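Kastitis adds Daver bench paper and Pagano table partition to shared workroom range

For release: January

Kastitis, the supplier of furniture and surface coverings for shared workrooms, has added two lines to its catalogue. Daver is a white bench paper supplied in flat sheets. Pagano is a free-standing fabric partition intended to stand behind a table. Both are available to order now, separately or with the existing Billach table.

The two lines follow a trial in shared workrooms over the autumn term. Tables were covered with plain white paper at the start of each week and used normally until the Friday, when the paper was lifted, checked and either turned over or recycled. Users were asked to record tears, lifting corners, marks that came through to the tabletop and any difficulty in writing on the surface.

Daver is an uncoated paper with a matt face on both sides. It takes pencil and ballpoint, and pencil can be removed with an ordinary eraser. It is not intended as a barrier to solvents or standing liquid, and a wipe-clean mat should be used where spills are expected. The paper is packed in boxes of 54 sheets, folded once. The fold leaves a light crease, which relaxes under its own weight after a few hours on the table but does not disappear completely.

Plain white was chosen after comparison with grey and kraft samples. Small parts, offcuts and dark cable were found more quickly against white, and positions marked in pencil stayed legible under ordinary ceiling lighting. White also shows dirt sooner. Kastitis regards this as acceptable in a covering that is meant to be replaced.

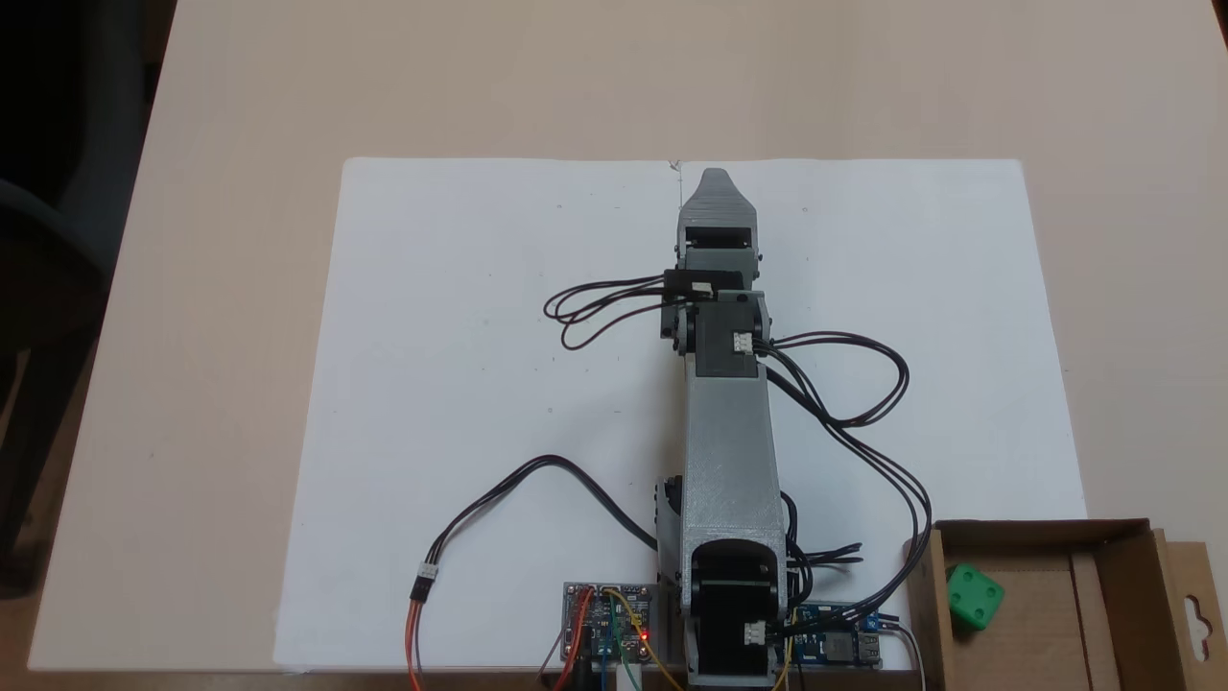
White paper laid flat on a light beige tabletop, with a small pencil mark at its upper edge.

"Most of the comments we had were about edges," said Rebecca Galli, product manager for surface coverings at Kastitis. "People wanted the paper to reach the front of the table so that their sleeves didn't catch on it. They also wanted bare tabletop left at the back, where they put tools down. We changed the cut length twice before we were satisfied."

For tables wider than a single sheet, Daver sheets can be joined along their long sides. The recommended method is a butt joint, taped from beneath with low-tack paper tape. An overlapping joint is quicker to make but produces a ridge, and a pencil line drawn across it will step. The joint should run from front to back, and the sheets should be squared to the front edge of the table before taping. Fixing the paper to the table itself is optional. Where it is done, two short lengths of tape at the rear corners are sufficient.

Pagano was developed for rooms in which several tables stand in the open and each needs a plain background. The panel is covered in woven fabric and stands on the floor, so that no clamps or brackets take up room on the table. It should be placed parallel to the rear edge, leaving a gap for cables to drop behind. The fabric can be vacuumed with a soft brush. Stains should be blotted with a damp cloth and left to dry before the panel is moved.

The choice of fabric colour took longer than planned. Pale panels were rejected at an early stage, as they made it hard to judge where the table stopped and the background began. Darker blue and green shades gave a clear edge along the back of a white table and were preferred by users who sat facing the panel for long periods. The standard colours for the first production run are slate, moss and petrol.

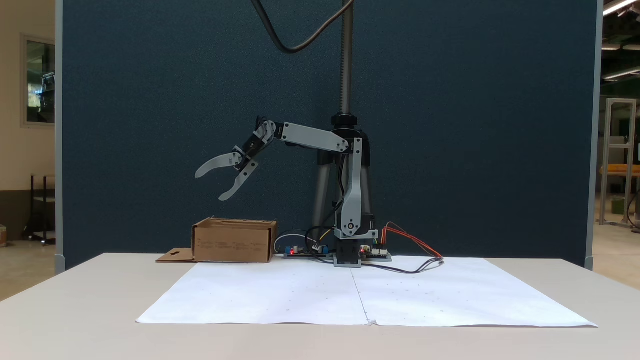
Two joined sheets of white paper covering the front of a table, with a dark blue-green fabric partition behind.

Katia Lo Presti, who coordinated the room trials, said that the partition had a greater effect on tidiness than expected. "With a panel behind the table, things stop migrating on to the next one. Boxes stay on the table they belong to. The paper does something similar at the front, where people treat its edge as a boundary."

Her report also recommends that storage be kept within reach but off the covered area. A shelf cart beside the table was the most common arrangement. Open boxes were allowed on the paper, although users were asked to lift them instead of sliding them. Cables should be laid loosely and should not be taped to the sheet, where removal of the tape is the most frequent cause of surface damage.

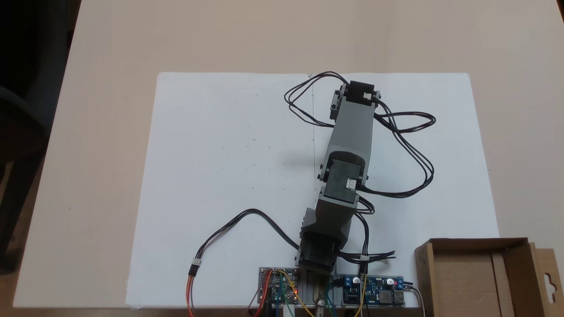 Replacement intervals depend on use. In the trial rooms a weekly change was found to be sufficient, giving 52 changes a year for a table in continuous service. A box of 54 sheets will therefore supply a single-sheet table for one year with two sheets spare. Tables covered with a joined pair will need two boxes. Light specks and pencil marks are not in themselves a reason to change the paper, but a torn or curled front edge is.

The sheets should be stored flat in a dry cupboard and brought into the room the day before use. Paper taken directly from a cold store may ripple as it adjusts. If this occurs it should be left unfixed overnight and squared up again in the morning.

Daver is dispatched in single boxes or in cartons of 12. Pagano is supplied assembled, with feet fitted, and the initial production run is limited to 400 panels. Customers who already have Billach tables can order both lines under their existing account reference. Sample sheets and fabric swatches are available on request from the Kastitis sales office, which also holds the full laying instructions and care sheet.

Ends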